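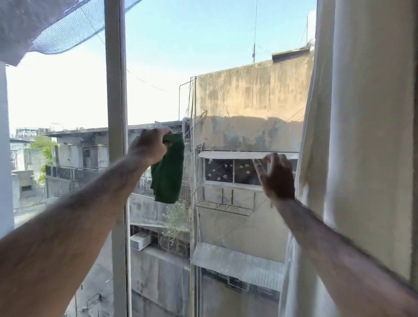

According to Iara Insaurralde, the Lavilier was "never really a hotel, more a long argument about breakfast with beds attached," and most later accounts of the place have found it hard to improve on that.

The Lavilier is a former spa hotel in the hill town of Prudinmont, best known for having been sold 5 times without ever being closed. It stands at the top of the town's only steep street, a location its brochures called "elevated" and its guests, arriving with luggage, called other things.

History

The hotel was built by the Bornex company, a maker of bottled mineral water, to house visitors who wished to drink the product closer to its source. The spring was on the far side of the valley. Bornex settled the matter by delivering the water by cart, in bottles, and charging slightly more for it than the grocer in the square.

After Bornex withdrew, the building passed to Sławomir Gajewski, who added the east wing, the elevator and a ballroom. The elevator served the first two floors only. Gajewski maintained that guests on the upper floors had come for their health.

Under the next owner, Bijan Bagheri, the hotel dropped its medical claims and was run as an ordinary resort. Bagheri also introduced the Kermani, a rice and saffron breakfast dish that he named after his favorite aunt's side of the family. It was served daily until ten in the morning, and a large number of complaints survive from people who came down at ten past.

Rooms

In its busiest years the Lavilier had 254 rooms, a figure that includes two linen closets rented out in August. Room numbers follow the order of construction, so that 40 is next to 211 and neither is near 41. A printed map was issued at check-in. The map showed the ballroom on the wrong floor and was never corrected, regular guests having grown used to it.

The library held roughly 3000 books, most of them left behind by departing visitors. It is strong in detective novels and weak in last chapters.

Reputation

Opinion of the hotel has always been divided. The travel writer Kasun Herath stayed for a week one October and praised the beds, the views and the soup, then spent the rest of his chapter on the plumbing. Farzad Shahbazi's history of Prudinmont is kinder — it credits the Lavilier with bringing the railroad to the town, although the station opened first.

The Kermani is still on the menu. It is now served until half past ten.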